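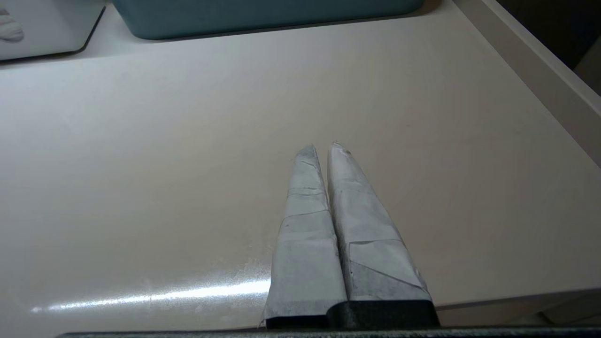
4.2 Recording a trial set

A trial set is 90 episodes recorded with one finger covering and one table layout. Results from Firnon sets made before March used a different wrist offset and must not be pooled with these.

1. Close the gripper fully and run the Kustaven zero routine. Repeat if the reported offset is greater than 2 counts.

2. Set the episode limit to 3000 control steps. The logger truncates longer episodes without a warning.

3. Select the layout file for tableware. Bowls go on plates, and chopsticks stand upright in their holder. 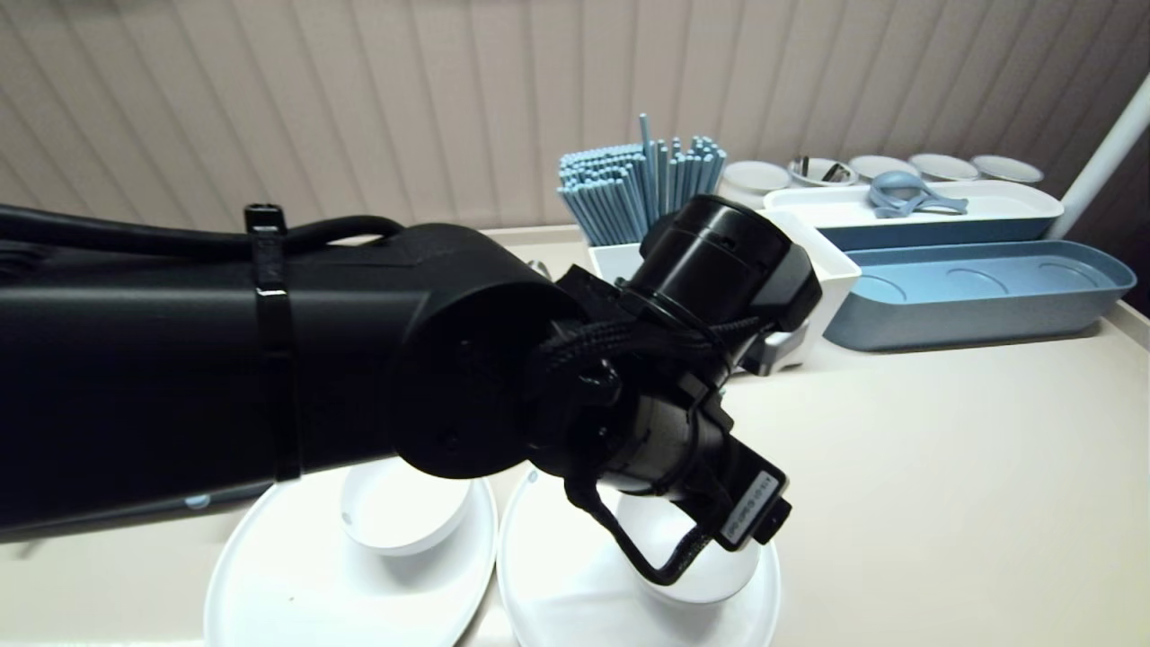
4. Move the arm to the start pose and check that the cables have slack through the full wrist rotation.

CAUTION: Do not rotate the wrist past the soft limit by hand. The encoder loses its reference and the set has to be restarted.

5. Start the Orell logger, then the policy. Starting them in the reverse order shifts the time stamps.

6. Mark each episode as success, partial or fail before resetting the table.

NOTE: Episode 1915 in the pooled index is a duplicate. Leave it out when computing success rates (E. Mutiso).

7. Export the set and send the checksum to Jörg Hollmann.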